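How a Robot Learns to Put Bottles in a Bin
Science Explained, ages 9 to 12

Nobody writes a robot a rule for every bottle. Bottles stand up, fall over and roll into corners, so the list of rules would never end. The researchers on the Pruston project use a method called learning from demonstration.

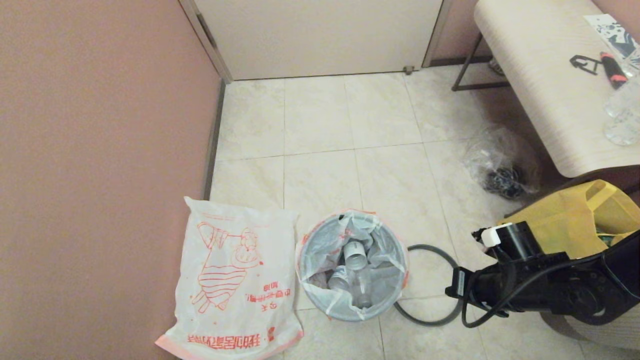
In this method, a person guides the gripper through the whole job. A computer records two things many times each second: what the camera sees and how the gripper moves. One complete recording is called a demonstration. Marina Chrysikopoulos and Nektarios Makris recorded 265 demonstrations in March, in ordinary rooms with ordinary clutter on the floor.

Next comes training. A program called a neural network looks at each camera picture and guesses the next movement. The guess is compared with what the person did. If it is wrong, the numbers inside the network are changed slightly, and the program tries again.

Does the clutter matter? The team trained two networks to find out. One learned only from tidy rooms, the other from messy ones. Each was then given 184 tries in rooms it had never seen. The messy-room network missed the bin 19 times. The tidy-room network missed more often — mostly when a bag or a cable lay close by.

New word: generalize. To use what you learned in one place somewhere new.

Try it: guide a blindfolded friend's hand to a cup 4 times, then move the cup. What does your friend need to know now?

Text by Sofia Tsoukalas, May 2023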